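Otura 装飾面柄語彙データセット 説明書

概要

本データセットは、室内装飾に用いられる面材の柄について、日本語の呼称と記述文を収集し、整理したものである。対象は壁紙、化粧板、床材、天板その他の平滑な仕上げ面とし、織物およびカーペットは含まない。編集はFlostum資料室が行い、語彙の統一方針はKornél Hajduが作成した。

収録内容

収録項目は2681件である。各項目は、見出し語、読み、柄の分類、地色、柄色、記述文、備考の七欄からなる。記述文は一件につき最大200字とし、常体で記す。見出し語には業界で通用する呼称を優先して採用し、異称がある場合は備考欄に併記した。

分類は植物、幾何、石目、木目、無地、その他の六種である。植物柄については、葉、花、蔓、樹木の別を下位分類として設けた。葉の付き方(対生、互生)と茎の走る方向(縦、横、斜め)は、記述文の中で必ず言及する。石目柄では、地の色と筋の色を分けて記録する。素材が天然石か印刷かは柄の分類に影響しないため、確認できた場合に限り備考欄に記入する。

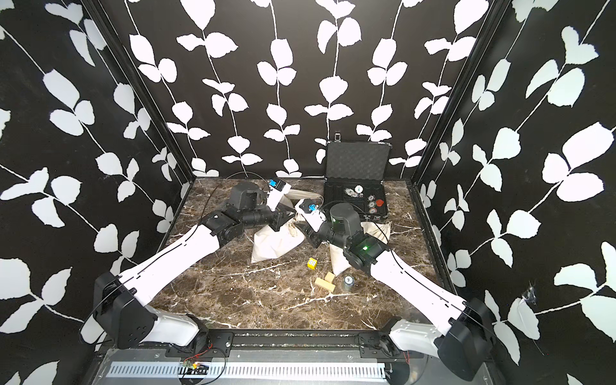 図1 植物柄(黒地に白の葉と蔓)の壁面と、石目柄(濃茶地に白筋)の作業面。

一つの空間に複数の柄が用いられている場合は、面ごとに別項目とし、同一の組番号を付与する。組番号を持つ項目は259件である。同じ柄であっても、面によって茎や筋の向きが異なるときは、項目を分けず、記述文に向きの違いを記す。

ファイル構成

本体は「items」、組番号の対応表は「sets」、分類表は「classes」の各ファイルに収める。文字コードはUTF-8、区切りはタブとする。空欄は未調査を意味し、該当なしの場合は「なし」と記入されている。両者を混同した集計は行わないこと。

作成の経緯

原資料は、Delia社およびIllés社から提供を受けた見本帳の説明文と、資料室が独自に作成した記述文である。見本帳は2000年以降に発行されたものに限った。それ以前の資料には色名の表記が現行と異なるものが多く、別途検討中である。4月の改訂では、石目柄の筋の表記を「脈」「縞」から「筋」に統一し、旧表記を備考欄に移した。

既知の問題

色名は目視による判定であり、測色値を伴わない。特に濃茶と黒、生成りと白の境界は、担当者により判定が分かれることがある。花柄の項目は葉柄に比べて記述文が短い傾向にある。また、幾何柄の一部に読みの未記入が残っている。

利用条件

教育および研究を目的とする利用は無償とする。成果物を公表する際は、データセット名と版を明記すること。見本帳に由来する記述文をまとめて転載する場合は、事前に資料室の承諾を得ること。商品名の検索や在庫の確認を目的とする利用は想定していない。

訂正の受付

誤記を見つけた場合は、項目番号と訂正案を添えて資料室宛てに連絡されたい。分類の変更を求める場合は、根拠となる資料名を併せて示すこと。次版に反映する訂正の受付は6月2日までとし、以後に届いたものは次々版で扱う。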